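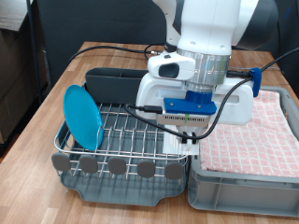 Gonçalo Aguiar thinks we should stop changing fingertips and change the controller, and he said so twice at the bench this morning. The gripper closes where it is told, in his view, and what we keep blaming on the pads is the arm arriving late and still settling when the fingers start to move.

He may be right about part of it. I'm writing the day up with that in mind, and I've kept the finger notes and the controller notes apart so the next person can argue with either one.

Wed 14 February

Plan was to compare the two fingertip sets on the kitchen bench tasks, same arm, same wrist camera, same start poses. Set A is the Bonsu pair, hard plastic, flat face. Set B is the Trunico pair, softer face, a little longer. Controller is the Grolora build we froze last August, with the newer Aderdale build on the second partition for the afternoon.

Setup took longer than it should have. The tool offset in the config was still the one for Set B, so the first few approaches with Set A stopped high and closed on air. Fixed by re-entering the offset by hand. The file should be named after the finger set. I've renamed both and put the old copy in the archive folder, so if a script complains about a missing path, that's why.

Force limit left at the default for the whole morning. Closing speed at the middle setting. I did not touch gains.

Set A, plates. Fine. A thin rigid edge standing upright in a rack is the easiest thing we ask of this hand. The flat faces line up with the plate if the wrist yaw is right, and when it isn't, the plate turns a bit in the slot and lines itself up. The trouble is coming out: the plate has to rise straight or it binds on the wires. With the Grolora build the first bit of the lift has a sideways component, small but enough to hear. I think this is the late settling Gonçalo is talking about. I would not put it on the fingers.

Set A, mugs. Less good. By the body is out, the mug is too wide for the opening we have with these spacers. By the handle works if the fingers come in square to the loop. Any yaw error and one finger rides up over the handle, the hard face slides, and the mug swings. The hand reports a good grasp in both cases, because all it knows is that it stopped before fully closed. We need a better check than finger width. Motor current might do it, but the trace is noisy at this closing speed and I couldn't pick a threshold by eye.

Set B, mugs. Clearly better on the handle. The soft face gives a little and the handle beds into it. It also forgives more yaw. The price is the extra length, which puts the tips closer to whatever is behind the mug, and I had to raise the approach height for everything.

Set B, plates. No real difference from A on the grasp. Slower release, the plate sticks to the pads for a moment on opening. I added a short wait before retract and that cured it.

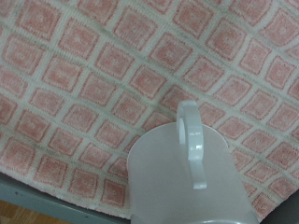 The camera position needs its own decision before we compare anything else. With the present mount the held or nearly held object sits low in the view and we lose the part nearest the fingers. Mugs suffer most. On the checkered towel the handle comes through well, a white loop against pink, with bright highlights the detector seems to like, but the rim is only partly in view at the bottom and the depth estimate near it is poor. Tilting the camera down would help. It would also put more finger into the picture, and the masks would have to be redone for both sets.

A note on the pattern, which I had expected to be a problem. The detector didn't mind it. What did mind was the optical flow check we use for slip. A regular grid is the worst case for it, one square looks like the next, and when the arm moves fast it can match to the wrong one and report no motion. Two of the slips I saw with Set A were not flagged. Either slow the retract so the shift between images stays under a square, or mask out everything except the object. I prefer the mask.

Afternoon, Aderdale build. Set B only, there wasn't time for a full swap.

Settling is better. I could see it at the wrist without looking at any logs. The sideways component on the plate lift is gone or too small for me to hear. Approach is slower overall, and there is a pause before the last straight move that I can't find a setting for. Cycle time will go up if we keep it.

Two things against it. It dropped the gripper connection 3 times, always after a stop from the pendant, and each time I had to restart the driver. And it writes the gripper state at a different rate from the arm state, so the logs don't line up without resampling. The longest run gave me 2,000 arm samples and 384 gripper samples for the same stretch of time. The matching script assumes they are equal and silently trims the longer one. Don't trust any plot from that script on Aderdale logs until it's fixed.

I also want the cable looked at. The clip on the side of the hand is holding, but the loop in front of the gripper is long and on a big wrist rotation I watch it more than I watch the task. Shorter loop, or a second clip. We should settle that before anyone runs this unattended.

Where I've landed for now: Set B stays on the hand. The plate results alone would not decide it, the mug handles do. On the controller I'm closer to Gonçalo than I was at breakfast, but I won't switch the main partition while the driver drops out like that.

Still to do:

Set A on the Aderdale build, plates first. This is the run that would show whether he's right.
Mugs again with the camera tilted down, both sets, new masks.
Slip check with the background masked out.
Ask Trunico if the soft pads come in the shorter length.
Fix the trimming in the matching script. Run 1149 is a good test file for it, the mismatch starts early.

Set A is in the left drawer with its spacers and screws bagged. The arm is parked and the brakes are on.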